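About Us

Plendura Workrooms
Shared desks, meeting tables and secondhand office furniture

Last updated 1/22/23

Who we are

Plendura started with one rented floor and a stack of chairs no one else wanted. The chairs came out of the old Zakharchenko print works when it closed down, and we bought the lot, hauled them up the back stairs and started cleaning. Three floors now. Still cleaning chairs.

We do two things. We rent out desk space by the day or the month, and we sell and rent used office furniture to small businesses that don't want to pay new prices. Same people run both sides, so the person who shows you to your desk might be the one who fixed the seat you're on.

What we do

Desk space – long shared tables, bring your own laptop, coffee's in the kitchen.
Meeting rooms – by the hour or half day. Members get 10 hours a month included.
Furniture sales – chairs, tables, storage. Stock changes every week.
Furniture rental – good for short leases and pop-up offices. Minimum 7 days.

The chairs

People ask about the chairs more than anything else. We don't match them. Never have. Green ones, pink ones, mesh backs, high backs, whatever came in that was solid. Try a few. Pull one out, sit, put it back, pull out the next. If you find the one you like you can move it to any table you want, just leave the walkway clear.
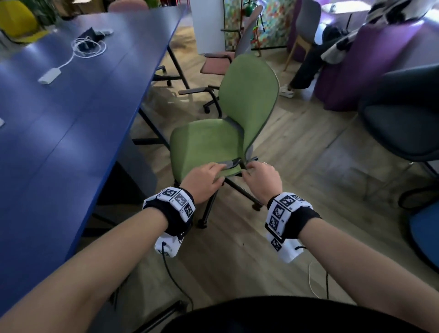

Nearly everything we buy in has had a previous life in somebody's office. Before a chair goes on the floor we check the casters, the base, the seat fixings and the fabric. Loose screws get tightened, bad casters get swapped. Stained covers go out for cleaning. If the shell is cracked we don't sell it, it goes for parts. We've put more than 600 chairs back into use so far and the parts shelf is a sight to see.

Same checks for rental stock, both when it goes out and when it comes home. Scuffs are fine. Scuffs are life. Missing armrests we will call you about.

The tables

Big tables are the other thing we're known for, at least on our street. We went with long ones early on, because small desks in rows made the place feel like a test center. At a long table you spread out on a quiet day and squeeze up on a busy one, and you end up talking to whoever is accross from you. Two of our longest members met that way and now run Britora together, a label and packaging shop on the floor below.

Power is the headache with long tables and we won't pretend otherwise. Everybody has a charger, everybody's charger has a brick. Please coil your cable when you leave and keep it off the floor where chairs roll. Left something behind? It goes in the drawer at the front desk and stays there until the end of the month.
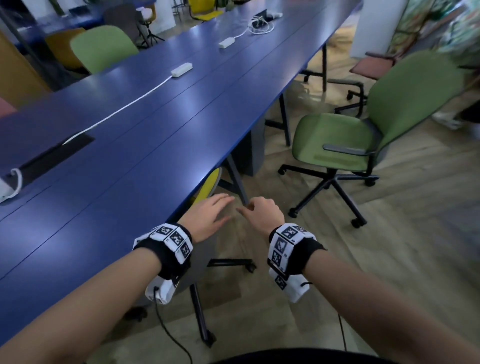

Long blue table with chargers on top.

Where we buy

Mostly office clearances. Skaser, the moving company next door, tips us off when a client is downsizing, and we go take a look. If you've got furniture to clear, write to us with a few pictures and the floor number. Stairs matter. An elevator gets you a better offer.

We buy seating, tables, storage units and whiteboards. No mattresses, no fridges, no glass tops.

Visit

Come by and look around, no appointment for the desk floors. The furniture floor is open mornings only. First day at a desk is free. We had a big reshuffle in September so if you haven't been in a while the kitchen has moved – it's on the left now, past the lockers.

Parking out back, 3 spaces, first come. Loading bay is shared with Skaser so ring the bell before you back in.

Questions about stock, use the contact form and tell us how many seats your after and when you need them.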